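Print this thread | E-mail this thread

Drenby hand-held capture kit – evaluation before purchase

lrequena_lab
Our department is reviewing the Drenby hand-held gripper kit, which is offered with an optional annotation service from Irnell. The quotation covers 2 units and 1,000 annotated clips. Training was conducted in our shared office. Members who have operated the kit for a full term are invited to comment, particularly on the glove and the width of the lens.

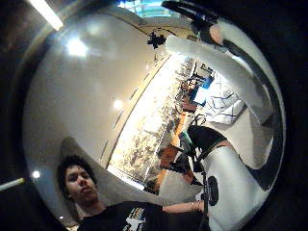
Operator and office window, wide lens.

We have a decision to make in August.
Lucía Requena

procurement_hall
Thank you for posting. We purchased the same kit last year. The lens is adequate for tabletop tasks, but straight edges bow considerably, and our staff required additional time to calibrate. I would not approve the annotation service. The labels we received for folded fabric were inconsistent, and 6 batches were returned for correction.

m_vallejo_site
I must disagree with the previous member. Our labels were acceptable once we supplied written definitions to the vendor. The greater concern is cloth on a pale surface. White towels on a white table are a severe test for any system of this type, and I would ask the original poster whether such material was included.

lrequena_lab
It was. Cloth handling accounts for most of our protocol, and the round table is our standard station. Operators were asked to work at their ordinary pace, with colleagues free to remain in the room.

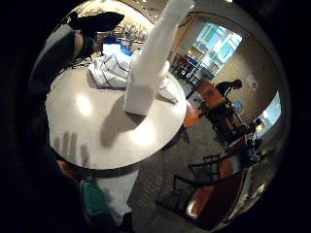 The vendor recommends a matte cover to reduce glare. We have not adopted one, as our clients will not have one either – the kit should be judged under ordinary conditions.

procurement_hall
With respect, that is a test of the room and not of the product. The Balach kit should be evaluated at the same station before any conclusion is drawn.

m_vallejo_site
The Balach unit is heavier, and our operators declined to use it for a full shift. Its battery is superior. Please also confirm whether the quotation includes storage. Ours did not, and we exceeded the allowance at around 2,000 clips.

lrequena_lab
Storage is listed separately. I will request a revised quotation and a loan unit from Balach.

Print this thread | E-mail this thread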